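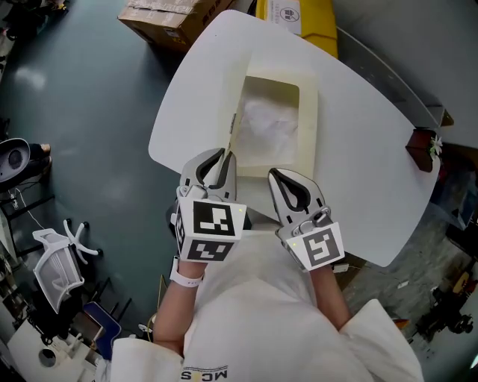 **Moved house, electricity supplier still billing me at the old flat**

Asked 3/30/20 in Bills and Moving

I moved out of my flat on Hunt Road and gave the keys back the same day. I rang Fledska (the electricity supplier) and gave them a final reading of 997. It was a fairly new meter. They said I would get a closing bill within 16 days.

The closing bill never came. What I have now is a normal monthly bill for the old address, with an estimated reading on it, and the direct debit has gone out again. I've emailed and had only the automatic reply. The phone line cuts off after the menu.

Should I cancel the direct debit, or will that make it worse? My new place is with Udia and that account is fine.

---

**Answer 1** (6 people found this helpful)

Don't cancel it yet. If the account still shows as open, they may treat it as a missed payment and start sending letters. Put it in writing first, and use the word "complaint", so that it gets logged as one. Include:

- the account number
- the date you handed back the keys
- the final reading, with a photo of the meter if you took one
- your new address for the closing bill

Ask the letting agent to confirm your end date by email as well. Suppliers often keep an account open until they have the name of the next person responsible, and the agent can give them that.

If too much has been taken, you can ask for the credit back once the final bill is done. Keep a note of every call.

---

**Answer 2**

I'd just cancel it. Had the same with Heketti and they sorted it out in the end. Took till April the year after though.

---

**Answer 3**

Check which tariff you were on. Mine had an exit fee and they wouldn't close the account until I'd agreed to it. It was on page 5 of the terms. Also try their web chat early in the morning, I got through first time.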